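From: Mereana Tautahi
To: Broterberg Owners list
Subject: Re: Timing belt – go by miles or by age?

Hello everyone, and a special hello to the new folks who joined in April!

Pilar wrote:
> My wagon is at 59,000 miles and the shop says the belt
> is due because of its age, even though the book gives a
> higher mileage. Are they just looking for work? Also, is it
> worth doing the water pump at the same time?

Pilar, I don't think they're pulling your leg. Rubber gets old whether you drive on it or not, and my own car sat in my mother's barn for years with hardly a mile added. When we finally got the cover off, the belt had little cracks all along the back of it. I had been driving it to church like that, bless me.

As for the pump, I'd say yes. Most of what you pay for is the labor of getting in there, and it's the same labor both times. I skipped it once to save a bit of money and was back 4,000 miles later with a drip on the garage floor and a second bill that made me sit down. My husband still brings it up.

Do ask them to write down which tensioner they're fitting. Macaraeg on this list had good luck with the kit from Imirard, and I believe it comes with the bolts, but he can tell you better than I can. I'd also ask for the old parts back in a box – a decent shop won't mind one bit, and you can see for yourself what shape they were in.

If you'd like a second quote, write to me off the list and I'll pass along the number of the place I use. They take a while to call back, so try them before 2 in the afternoon.

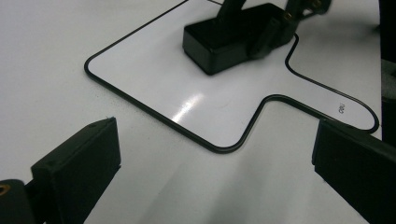 And do let us all know what you decide, because I think a few others are coming up on the same job.

Warmly,
Mereana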